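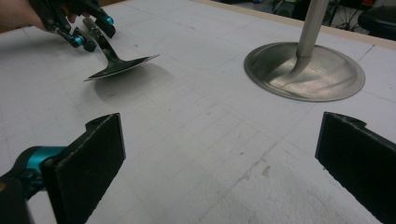

Print this page
E-mail this article

4. Grasp pose estimation and jaw control

4.1 Perception

The perception module receives colour images from a camera mounted on each hand-held gripper and returns a grasp pose in the camera frame, together with a jaw opening. Poppet valves are awkward for this purpose. The head is a thin disc, the stem is a narrow cylinder, and the two are joined by a fillet with no sharp edge at which to separate them. Seen from above, the head fills most of the object mask and the stem may be hidden. Seen edge-on, the head shrinks to a strip that the segmentation network of the first Kastalen release often labelled as a second stem.

We therefore fit a surface of revolution to each mask instead of a general box. The model has five parameters: head radius, head thickness, stem radius, stem length and fillet radius. The axis direction is estimated first from the outline of the disc, which projects to an ellipse, and is then refined against the stem edges where these can be found. Two axis directions are consistent with a single ellipse. If no stem edge is visible, both are kept until the next view.

Finish matters as well as shape. In Figure 4 a valve with a bright, brushed disc stands on the board while a darker one is held by its stem in a second gripper. Highlights on a polished disc move with the camera and do not belong to the part, so pixels above a brightness limit are left out of the fit. Dark parts have the opposite fault, as their outline merges with the black jaws. For these we mask the jaws using the known linkage geometry and the measured jaw angle.

Figure 4. Upright and held valves seen from the hand-held gripper. The fingers of the viewing gripper are in the foreground.

4.2 Training data

The Stinden set contains 1,854 labelled views, of which 911 include a part already held in a gripper. Views were divided by recording session, so that neighbouring images never fall on both sides of the split. Labels were drawn in the Teoh annotation tool, which projects the fitted model back on to the image and lets the annotator correct the axis by hand. All sessions used in this paper were recorded from January onwards, after the camera mounts had been recalibrated.

4.3 Planning and control

Candidate grasps are placed along the stem and scored by clearance from the fillet, clearance from the table and distance to the nearest joint limit. The planner keeps the best 3 candidates and solves for a path to each. The first path free of collision is sent to the Lavmont controller.

During closing, the controller follows a velocity profile until the motor current passes a threshold, then switches to current control. The threshold is set per part class and is not learned. If the jaw angle at contact differs from the angle predicted by the stem radius, the grasp is marked as doubtful and the axis estimate is repeated before lifting. Repeated estimates use the latest view only, with the earlier fit as a starting point.

Print this page
E-mail this article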